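瓷砖上的石材纹理在软件里重复感太强，换了大尺寸贴图还是不行

Skederus 发布于 26/02/2026
分类：材质与贴图 / 渲染

我在做一套厨房和餐厅的效果图，客户指定台面用深咖色带白筋的大理石。贴图是自己拍的样板，再在图像软件里做成四方连续，边长3000像素。平铺到台面上以后，近看没有问题，镜头一拉远就能看出规律：同一条白筋每隔一段就出现一次，排成斜线，很像廉价的印花台布。

已经试过的办法：

把贴图的平铺比例放大一倍。重复次数少了，但石材颗粒跟着变大，和旁边的水龙头一比，比例明显不对。

在贴图上叠一层噪波做明暗变化。底色确实没那么均匀了，白筋的位置没有变，规律还是看得出来。

把台面切成2块，其中一块的UV旋转了一个角度。接缝处的纹理断开，客户一眼就指出来了。

另外还有一个相关的问题。台面前沿是圆角，侧面的纹理被拉成一条一条的直线，我用的是从上往下的平面投影。如果改成展开UV，圆角和台面之间又会有接缝。台面上还要放几件同材质的摆件，形状是圆的，平面投影完全不能用，球形投影在顶部又会收缩成一个点。

场景单位是毫米，渲染器是Wedska，渲染用路径追踪，输出是静帧，没有动画要求。显存不大，所以不想用特别大的贴图。请问正规的做法是什么？是全部改用程序纹理，还是贴图也能解决？

Wurholm
回答

贴图换大一点就行了，我一般直接用8K的，没遇到过这种问题。或者镜头别拉那么远。

Skederus 回复 Wurholm：谢谢，显存放不下。镜头角度是客户定的，改不了。

Wurholm 回复 Skederus：那你试试把粗糙度调高，反射弱一点看着就没那么明显。

Wendt
回答

你列的几种办法都没有碰到主要原因。人眼识别重复，靠的是显著特征的间距，底色的均匀程度影响很小。大理石的显著特征就是白筋，只要白筋的位置仍按固定周期出现，在上面叠加多少明暗变化都没有用。降低反射也一样，只会让石材看起来像没有抛光。

下面分三个部分说：台面的重复、圆角的拉伸、圆形摆件的投影。

一、台面的重复

先确认一件事：真实的台面是从大板上切下来的，一整块台面里根本不存在重复。所以最符合实际的做法是让台面对应一张不平铺的贴图。你可以量一下台面的长边，换算成需要的像素密度。静帧的话，贴图密度达到输出分辨率下每像素对应一个纹素就够了，再高看不出来。多数情况下，需要高密度的只有离镜头最近的那一段，远处那段可以拆成单独的材质，用低密度贴图，拆分的位置选在水槽或灶台开孔处，真实施工时拼缝也经常留在那里。

如果必须平铺，用随机化采样。原理是把UV平面划分成三角形或六边形网格，每个网格单元取一个随机偏移和随机旋转，相邻单元之间按权重混合。Wedska里对应的节点在纹理坐标分组下面，需要设置的参数是单元大小、混合宽度和随机种子。

单元大小不要小于一条主筋的长度，否则主筋会被切碎，变成一堆短线头。混合宽度取单元大小的五分之一左右开始试。混合区域里对比度会下降，表现为发灰、发糊，需要打开保持直方图的选项，没有这个选项的话，手工在混合结果后面接一个对比度校正。随机旋转对没有方向性的石材可以放开，对筋路有明显走向的石材要限制在正负十几度以内，不然整块板的走向就乱了。

种子多试几个。我手头有一个项目最后用的是537，没有特别的理由，只是那个值在镜头范围内没有出现两条主筋首尾相接。

还有一个折中的办法：把底色和白筋分开做。底色用你现有的四方连续贴图，白筋在修图软件里抹掉；白筋单独用程序纹理生成，叠在上面。程序纹理没有周期，显存占用可以忽略，底色则保留了实拍的细节。这个做法的工作量主要在抹白筋上，抹的时候注意保留细小的浅色斑块，全部抹干净以后底色会像塑料。

二、圆角的拉伸

从上往下的平面投影在法线和投影方向接近垂直的地方一定会拉伸，这是投影方式决定的。解决办法有两种。

一种是三向投影（也叫盒式投影），沿三个轴各投一次，按法线方向混合。圆角半径不大时混合宽度给小一些，圆角半径大时适当加宽。混合区里两个方向的筋路会叠在一起，半径在几毫米的圆角上基本看不见。

另一种是把圆角的UV沿着台面边缘展平，让圆角、前沿和台面连成一片连续的UV岛，接缝放到前沿的底边。这样筋路会从台面绕过圆角延续到前沿，和真实情况并不完全一样（真石材是实心切割，筋路是体积里的一个面，侧面看到的是这个面的截线），但用在效果图里没有问题，很多工厂做的拼边台面本身也是这样对纹的。

三、圆形摆件的投影

曲面较多的物体不建议再用二维贴图。球形投影在两极收缩，三向投影在曲率连续变化的表面上会产生大面积的混合区，抛光石材反射清晰，混合区发糊会特别明显。

应当使用三维程序纹理，坐标取物体空间，不要取世界空间，否则移动摆件时纹理会在表面上滑动。三维纹理相当于用一块实心石料雕出物体，鼓出的部分和细长的部分筋路自然相接，没有接缝，也不需要展UV。 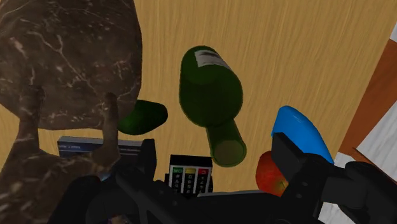 白筋的具体搭法如下。先建一个三维噪波，尺度设为物体最大尺寸的二分之一左右，把它的输出减去中间值再取绝对值，这样在噪波穿过中间值的地方会得到一条细线，这条细线就是筋。接着用颜色渐变把细线附近很窄的一段映射成米白，其余映射成深咖。渐变的过渡不要对称，一侧陡、一侧缓，真实的筋边缘通常是一边清楚一边晕开。

直接这样做出来的筋太光滑，要加扰动。在噪波的坐标输入上再叠一个小尺度噪波，强度从很低开始加。强度过高会让筋变成絮状。之后复制一套，尺度缩小到原来的三分之一，亮度降低，作为次级细筋，用变亮模式叠到主筋上。次级筋要再乘一个大尺度的遮罩，让它只在局部出现，满铺的细筋看起来像裂纹釉。

浅色斑块单独做，用低对比度的噪波，颜色只比底色亮一点，放在筋的下面一层。

粗糙度：抛光石材的筋和底色硬度不同，抛光后光泽有细微差别，可以把筋的遮罩乘一个很小的系数接到粗糙度上，差值控制在0.03以内。凹凸不要接，抛光面是平的，接了凹凸就变成仿古面。

台面和摆件要放在同一个画面里时，颜色最好统一从一处取。做法是把底色和筋色各建一个颜色节点，两种材质都引用它，后面客户要调深浅只改一处。先把灯光定下来再调颜色，深咖色在暖光下会偏红，在中性光下调好的颜色换成暖光后往往要重新压一遍饱和度。

Skederus 回复 Wendt：按底色和白筋分开的方法重做了台面，远景的规律看不出来了。圆角用了三向投影，半径3毫米，混合区确实看不见。还有一个疑问，程序纹理在远处有闪烁的小亮点，采样加到很高也去不干净，是细筋太细的原因吗？

Wendt 回复 Skederus：是。程序纹理没有多级渐远贴图，细节小于一个像素时只能靠采样平均。按到摄像机的距离把次级筋的强度逐渐降到零，在它还有一个像素多宽的时候就开始衰减。主筋不用动。如果亮点出现在反射里，再检查粗糙度那一路，次级筋的遮罩不要接进去。

Skederus 回复 Wendt：断开粗糙度那一路之后亮点少了一大半，加上距离衰减后干净了。渲染时间也短了一些。

Wedska用户_十月
回答

补充一点，楼上说的保持直方图选项在旧版本里没有，是去年10月的更新之后才加的。旧版本打开新版本保存的文件，这个选项会被忽略，不报错，渲染出来混合区发灰。要和别人交换文件的话先核对版本。

另外如果最后要交给别的软件，程序纹理带不走，需要烘焙。烘焙摆件时还是得展UV，接缝放在底部和背向镜头的一侧，边缘外扩给到16像素以上。台面烘焙后的文件会比较大，可以只烘焙筋的遮罩，存成单通道灰度，颜色在目标软件里重新上，体积比三通道小很多，改色也方便。遮罩要按线性数据读入，误设成sRGB的话筋会变细，次级筋基本就没了。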